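Helau opens component recovery line for retired office computers at Trarklow

TRARKLOW, December — Helau has opened a component recovery line for retired desktop computers at its Trarklow works. The line takes tower machines withdrawn from offices, schools and clinics, and separates them into parts for reuse, parts for test and material for recycling. It has a rated capacity of 168 towers a week.

Incoming units are logged by serial number and checked for external damage. The side panel is removed and the tower is laid flat on a slatted aluminium table with the opening facing up. In this position the power supply, motherboard, graphics card, drive cage and cabling can all be reached from above, and the case need not be turned between steps. 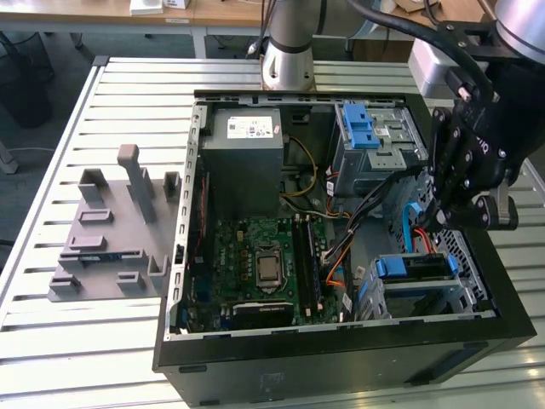

Work on each tower follows a fixed order. Storage comes out first, then memory, then expansion cards. The processor stays in its socket until the board has passed a visual check for bent pins, swollen capacitors and heat marks. Power supplies are removed last and go to a separate electrical test bench. Data cables are kept only where the connectors are intact — worn cables are graded as copper scrap.

Hard drives are handled under their own procedure. Each 3.5-inch drive is matched to the log entry of the tower it came from before it leaves the table. Drives then pass to a locked wiping area, where they are overwritten and read back. Any drive that fails the read-back is shredded on site. Customers receive a certificate listing every drive by serial number within five working days of collection. 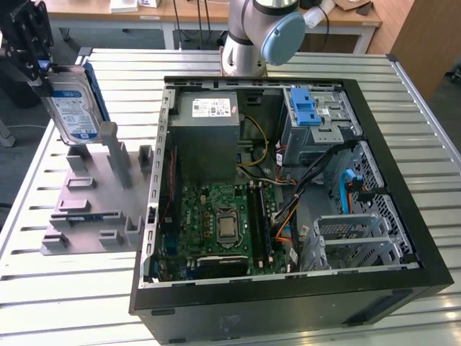 A 3.5-inch hard disk drive held above the fixture plate next to an open tower at Helau, Trarklow.

The fixture plates were supplied by Fehr. Their raised posts and blocks form slots of different sizes, so that small parts can be set down in a known position. Plates are printed to order and can be replaced when a new case type is added to the line.

During a trial period of three months, 56 per cent of the memory modules received were graded fit for reuse. Nearly all of the remainder failed on capacity. Records are held in Prondus, the stock system already in use at the works, and tested parts are released for sale from there.

Collections for the new line can be booked through the Helau trade desk. Laptops and all-in-one machines are not accepted at present.

ENDS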